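Reheating Bread Rolls in a Small Electric Hot Pot

Last updated 25 May 2019

A small electric hot pot with a removable or fixed steel inner pot will bring a day-old roll back to an edible state in a few minutes. The method below was worked out on a 200 W setting. Pots with higher minimum output need shorter times, and pots without a variable control are not well suited to this.

What you need

One electric hot pot with a lid
One or two plain rolls, no icing or filling
A teaspoon of water
A plate
A dish rack or other spot where the plate and lid can stand to drain

Choosing the roll

Plain yeast rolls work best. Oblong rolls lie flatter than round ones and pick up more heat through the base. Rolls with a sugar glaze will stick to bare steel and scorch. Filled rolls heat unevenly in a pot this size and are not covered on this page.

If the roll has been frozen, thaw it fully at room temperature first. Allow 40 minutes for a small one. A roll that is still frozen in the center will toughen on the outside before the middle is warm.

Preparing the pot

Set the pot on a flat, heat-safe counter with the cord clear of the sink. Wipe the inside of the inner pot and check that it is free of soup residue, especially in the corner where the wall meets the bottom. Bread takes up odors quickly.

Wipe the outside as well if the inner pot lifts out. Water trapped between the inner pot and the heating plate will spit when the power comes on.

Turn the control to its lowest setting and preheat the empty pot for 35 seconds. Do not preheat longer than this. Bare steel with nothing in it gains heat fast, and many small pots will trip their dry-boil cutoff. If the cutoff trips, unplug the pot, let it cool, and start again with a teaspoon of water already in the bottom.

Heating

1. Wet your fingertips and pass them once over the top of the roll. The crust should be damp to the touch, with no drops running off.

2. Lift the lid straight up and place the roll on the bottom of the inner pot. Keep it away from the wall – contact there leaves a dark stripe on the crust.

3. Put the lid on and leave the control at low. Heat for 4 minutes.

4. Take the lid off and tilt it away from the pot so that condensation does not fall on the bread. Turn the roll over with tongs.

5. Replace the lid, switch off, and let the roll stand for one more minute on residual heat.

6. Move the roll to a plate and leave it uncovered until the crust firms up.

Two small rolls can be heated together if they do not touch. Add one minute to step 3. More than two will steam each other and come out soft all over.

Common problems

Soggy base: too much water, or the lid was left on after switching off. Dry the inside of the pot between batches.

Hard base, cold top: the setting was too high. Drop to low and extend the time.

Roll smells of the last meal: boil a potful of water with a spoonful of white vinegar, discard, and rinse twice. Wash the lid separately, including the groove under the metal rim if it has one.

Pale or brown marks on the steel: mineral deposits or heat tint. Neither affects the bread. The vinegar boil removes the first but may not remove the second.

Cleaning up

Unplug the pot and let it cool before touching the inner pot. Shake out crumbs, wipe with a damp cloth, and dry. The outer shell and control panel should only be wiped – never hold them under the tap. Stand plates upright in the rack with a gap between them, and keep the rack far enough from the pot that drips do not reach the controls.

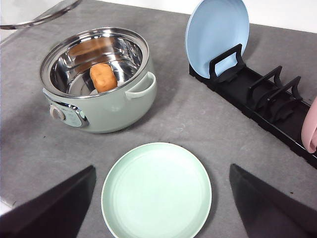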